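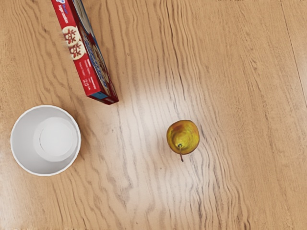 A paper cup, a pear and a red box on the table.

Cellar and Tasting Assistant, Seleo Cider and Perry, Braltport

Seleo is a small producer of cider and perry, a few minutes by car from the centre of Braltport. We press apples and pears from our own trees and from four growers in the valley, and we sell at the cellar door, at the Saturday market and to restaurants. We are looking for one person to join us for the coming season, with the possibility to stay after it.

The position is 20 hours per week, on four days. Sunday is always one of them, the other days we agree together. The contract goes until the end of March. If both sides are content, we would then like to offer a permanent position.

What you will do

Most of your time you will receive visitors in the tasting room, pour the flights, explain how each cider is made and take payment. You will also help in the cellar with racking, bottling and labelling, and keep the cellar book up to date. During the harvest weeks everybody helps with sorting and washing of fruit, also the owners. In winter it is more quiet and there will be work with orders and with the newsletter for our club members.

Some of the work is physical. A full case must be lifted many times in a day, and the cellar is cold, even when the sun is shining outside. Please bring good boots.

What we ask from you

You are of legal age to serve alcohol and you hold a valid certificate for responsible service, or you can obtain it before your first day. You speak English well enough to have a relaxed conversation with visitors. Another language is welcome. You have a driver's licence, as the bus does not come to us on Sundays.

Experience with wine, beer or cider is useful but we do not require it. The last two people in this position came from a bakery and from a flower shop, and both learned the cellar work in their first season. We do ask for honesty with numbers, because the cellar book is checked by the licensing office.

What we offer

The pay is discussed at the interview and depends on your experience. You get paid training with our cider maker, Verna Bellamy, a lunch on working days, and a staff price on all bottles. After three months we pay for the first level of the Oyelaran cider course, if you wish to follow it. It is taught in the evening, over 9 weeks.

You would be part of a team of five. Our main products are the dry cider, the perry and Flano, a lightly sparkling cider with less alcohol which we started to sell last year. Flano has its own colour of label and its own glass, and visitors ask many questions about it.

How to apply

Please write a letter of one page and add your résumé. In the letter, tell us which days you are available and what you like to drink yourself, with or without alcohol. Send both to Roscoe Holloway at the cellar door office, by email or on paper. The address is on our contact page. Applications must arrive by Tuesday, September 1, 2026.

We will answer every letter. Interviews take place in the tasting room and last one hour, followed by a short walk through the cellar. Travel costs can unfortunately not be paid.

Questions about the cellar work go to Verna, all other questions to Roscoe. The phone is best answered in the morning, before 11.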